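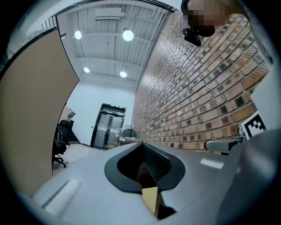 The Nasura filter unit hangs on a single steel bracket and must be fixed to a wall that will carry its weight when the housing is full. Solid masonry is the best choice. A wall of mixed reddish-brown, tan and charcoal brick, like the one shown, has courses you can use as a guide when marking out, but check them with a spirit level before you drill. Plasterboard on its own is not suitable. If you only have a stud wall, fit a backing board across the studs first and screw the bracket to that.

4. Fixing the wall unit

Before you start

Read section 3 (Choosing a position) and make sure the cold supply can be turned off close to where you are working. Keep the filter cartridge sealed in its bag until step 9.

You will need: a drill with a masonry bit, a spirit level, a pencil, a 17 mm spanner, PTFE tape, a bucket and an old towel. The screws and plugs in the Guthrie fixing pack are for brick and dense block. For other walls, buy fixings to suit.

CAUTION: Check for hidden pipes and cables before drilling. Do not drill directly above or below a socket or switch.

Fitting the bracket

1. Hold the bracket against the wall with the arrow pointing up. The lower edge should be around 1000 mm from the floor.

2. Leave 390 mm clear beneath the bracket. The housing drops straight down when the cartridge is changed and cannot be tilted out.

3. Level the bracket and mark the screw holes. On brick, move the bracket up or down a little if a mark falls on a mortar joint. Plugs hold better in the brick itself.

4. Drill the holes, brush out the dust and push the plugs in until they are flush.

5. Screw the bracket on. Pull down on it firmly with both hands. If it moves at all, take it off and drill again in a new position — do not pack the old holes.

Connecting the unit

6. Turn off the cold supply and open the lowest tap to drain the pipe. Put the bucket under the place where you will be working.

7. Hook the unit over the bracket and tighten the locking screw by hand.

8. Wrap PTFE tape clockwise around both threaded ports. Connect the supply to the port marked IN and the outlet hose to the port marked OUT. Tighten with the spanner, a quarter turn past hand-tight.

Note: If the unit is connected the wrong way round it will still pass water, but the flow will be poor and the cartridge will be spoiled.

9. Unwrap the cartridge, place it in the housing with the rubber seal uppermost, and screw the housing on by hand. The plastic key supplied is for removal only.

10. Turn the supply on slowly. Wipe every joint dry, wait a few minutes, and wipe again with dry tissue. Retighten any joint that shows damp.

11. Run the tap until the water is clear. Fine black dust is normal from a new cartridge.

CAUTION: Do not use the unit on a hot supply, or in an outbuilding that is not protected from frost. If the building is left unheated over winter, turn off the supply, drain the housing and bring the cartridge indoors by the end of October.

If a Weroseck pressure reducer is already fitted, leave it in place upstream of the unit and go to section 5.

Section 4 revised 24/05/2025. Text: Fiona McIver. Checked: Soudabeh Taheri.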